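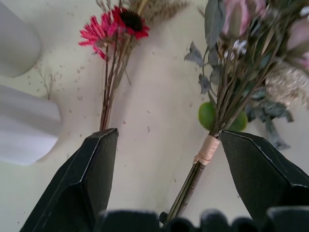 # Pamik recording set: frequently asked questions

Last revised 20/09/2026

**What counts as one episode?**

One pick and one place of one object. Recording starts when the arm leaves the home pose and stops when it returns. If the operator picks twice, the episode is split at the second approach.

**How many episodes are in the current release?**

1,915. Of these, 903 use dried plants and bouquets. The rest use boxed goods and soft toys.

**Why dried flowers?**

Stems are thin, they bend, and they break if the fingers close too far. Policies trained only on the boxed goods tended to overclose on them.

**Where should the operator grip a bouquet?**

On the bound part of the stems, with one finger on each side. Do not grip the blooms or leaves. For a bundle with no binding, grip where the stems run closest together.

**Is the table cleaned between episodes?**

No. Petals, seeds and bits of stem stay where they fall until the end of a session. A broken stem longer than a finger is removed, and the removal is noted in the log.

**Are failed grasps kept?**

Yes, with the label `fail`. A slip followed by a successful second try is labeled `recover`. Episodes stopped by the operator are labeled `abort` and left out of the default training split.

**Which camera views are included?**

Wrist view in every episode. The overhead view is missing from 144 episodes recorded in February. The loader returns an empty array for these.

**Can I mix this set with Nistard data?**

Yes, after converting the gripper values. Nistard stores opening width; Pamik stores finger position from 0 (open) to 1 (closed). The script is `tools/convert_width.py`.

**How are the test objects chosen?**

By object, never by episode. Up to 18 objects are held back per release. An object that has appeared in training is not moved to the test list later.

**How do I report a wrong label?**

Open a ticket in the Tuvwood tracker with the episode number and the corrected label. Fixes go into the next release.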